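4.2 Teleoperation kit under review

The second product tested was the Heter bench kit, supplied as a single package with one six-axis arm, a two-finger gripper, a small wrist camera, a leader arm for the operator and a licence for the Toltico recording software. We bought the kit at list price and had no contact with the supplier beyond the normal support channel. The unit arrived in December and was installed on the same bench as the Maurya kit described in Section 4.1, with the same power supply and the same host computer.

Setup followed the printed manual. Mounting the arm and routing the cables was straightforward. Calibration of the leader arm was less so: the manual gives the joint order from base to wrist, while the software asks for it from wrist to base, and a first attempt made in the printed order produced mirrored motion at the elbow. The error was plain as soon as the arm was moved and was corrected by repeating the procedure. The version of the manual posted on 3 October 2026 still carries the wrong order.

Each operator completed 60 practice episodes before any data were kept. After practice we recorded 2,605 episodes with the Heter kit, of which 1,055 used the toy food set and the remainder used the block and peg sets from Section 3. An episode was kept if the operator marked it as complete and if no stream had a gap longer than 10 frames. Episodes that failed the second test were discarded without review. We did not try to repair them, as the software writes no record of which frames were lost and only reports the length of the gap.

Gripper behaviour was acceptable for rigid items. The fingers closed evenly and held blocks without slip at the default force setting. Soft and thin items were harder. The force setting is a single value chosen before recording begins and can't be changed by the operator during an episode, so a value that suits a foam cube has to serve for a ball as well. The Maurya kit allows the value to be changed from the leader handle, and operators who had used both kits preferred that arrangement. We used the default value throughout for consistency with the supplier's own instructions.

The wrist camera is fixed to the gripper body by a moulded bracket with no tilt adjustment. Its field of view takes in the fingers and a wide area of the work surface, which is useful during approach. The mounting angle is a compromise. With the gripper lowered over the bench, nearby items fill a large part of the view and those farther off are partly lost at its edge. Fine lines on the bench covering also crowd together toward the far side when the wrist is rolled. Figure 6 gives a typical view from the toy food set, with the gripper open and the steamer near the centre.

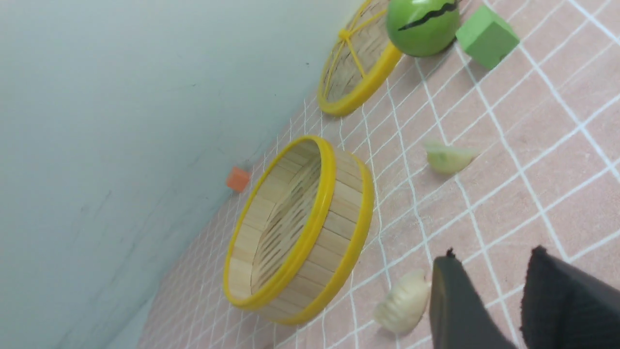

Figure 6. Wrist camera view, toy food set. The gripper fingers are at lower right, with one dumpling close by and a second to the right of the open steamer.

The position of the fingers in the view has a practical effect on labelling. They sit toward one corner, so an item about to be grasped can lie well away from the image centre. Our annotation tool, Flerkance, crops to the central region by default and removed part of the gripper from many of the frames we checked. We turned the crop off for all sets recorded with this kit. Users who plan to train on cropped images should check this before recording, or make a bracket of their own. The screw spacing for the bracket is given in the supplier's drawing and matched our unit.

Image quality was sufficient for the tasks tested. Exposure is automatic by default but can be locked in the Toltico settings panel, and we locked it at the start of each recording block. The lock doesn't persist when the software is restarted. We therefore added a line to the operator checklist and compared the first frame of each block with a stored reference before continuing.

Support requests were answered by email. Our question about the joint order received a correct reply, and a question about logging lost frames was passed to the developers and remained open at the time of writing. Replacement finger pads are sold only as a full set with the gripper housing, and we have included that cost in the running totals in Table 5.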